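Carrying Weight in Thin Bags: Notes From the Gullport Packing Room

Silvana Frota has packed grocery orders at Gullport for six years, most of them in thin white plastic.
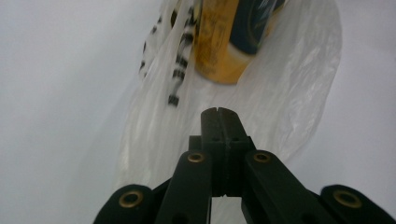

Natanael Guerra wanted to know first why jars go in the same bag as boxes at all. Frota's answer was weight. A bag with one heavy item swings and stretches at a single point, she said, and flat goods beside it spread the load across the base.

Her limit is 174 ounces per bag on the short route. For the Sarnthorpe orders, which change vans once, she drops it by 20 percent. "The film holds. The handles go first," she said. "You see them turn white and narrow where the hook was."

Jars are placed upright, lid up, against a side seam. Glass never touches glass - a folded paper sleeve goes between. Bags hang for about 40 seconds before they are moved to the crate, long enough for the contents to settle.

Guerra asked about double bagging. Frota allows it for liquids only. "Two bags slip against each other. People think they doubled the strength, and they didn't."

The room switches to a heavier film in October.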